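A Visit to the Odera Mill at Ravport

May 2023

The mill at Ravport opens to visitors twice a year, and I had missed the last few open days for one reason or another. This time I took the early train from Gimar and walked up from the station, a walk of 31 minutes if you take the river path and don't stop. The path was muddy after the rain in April and I would wear boots next time.

Odera has been milling grain on the site since 1806. The first building was lost to a fire and the present one is brick, with a slate roof and a row of narrow windows on the river side. You pay at the gatehouse and get a paper wristband. Children go in free. There is parking across the road, but it was full by the time I got there and cars were being sent down to the ball field.

The intake floor

Tours leave from the loading bay in small groups. Ours was led by Gladys Mwakalinga, who runs the intake floor the rest of the year. She started with the wheat, passing a tray of it along the line and asking us to bite a grain. A hard wheat cracks and a soft wheat gives. Most of ours cracked.

Trucks tip into a pit under the bay. From there the grain goes up by bucket elevator to the cleaning screens on the top floor and works its way down through the building. The stairs are steep and there is no public elevator, so anyone with bad knees should ask for the ground floor tour, which covers the stones and the packing room.

The cleaning screens were running and it was hard to hear. What I did catch was about moisture. The grain is dampened and left to rest in bins before milling so that the bran comes away in larger flakes. A dry summer means a longer rest.

Stones and rollers

Odera runs both. The roller mills make the white flour and take up most of the second floor. The stones are on the ground floor and make the whole wheat and the rye. One pair was opened up so we could see the grooves cut into the face. Dressing them by hand takes two people 3 days, and it is still done with steel picks. A man in our group had done the same work at a smaller mill in Flislow and the two of them talked about picks for some time while the rest of us looked at the stones.

The wheel outside still turns but drives nothing. The mill went over to electric motors long ago. I would have liked more on this, and there was only one panel on the wall about it.

The baking room

The tour ends in the baking room, a long room behind the packing area where new flour is tested. Each batch is baked into a plain loaf and a flat cake, and the results are written in a ledger going back many years. We tasted a rye loaf and a white one. The rye was dense and a little sour, very good with butter. There was also a pot of cracked wheat porridge, cooked slowly with salt and nothing else – I had two bowls.

Gladys gave us the porridge method: one cup of cracked wheat to four of water, brought to a boil, then covered and left on the lowest heat until it is thick. She adds the salt at the end. Starch gets everywhere when you cook it this way, and the pot and lid want washing soon after you eat.

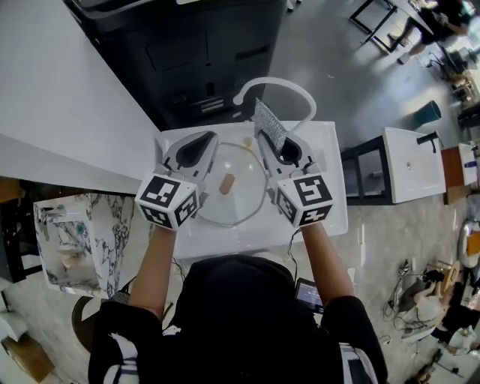 The shop and getting there

The shop sells all the flours in small and large bags, plus oats and the cracked wheat. Prices were fair. I bought a bag of rye and a bag of whole wheat and regretted the second on the walk back. They take cards, though the machine was slow and the line went out the door.

Lunch was soup and bread in the yard, under an awning. Go before noon if you want a seat. The restrooms are by the gatehouse and there is another one behind the shop that has no sign.

Trains back to Gimar run every hour in the afternoon. The next open day is in the fall – the date goes up on the board at the gatehouse and at Ravport station.

2 comments
31 shares

More visits
The Gimar Seed Fair
Flislow Paper Works, Open Weekend
A Morning at the Ravport Fish Dock

Contact | Copyright | Back to top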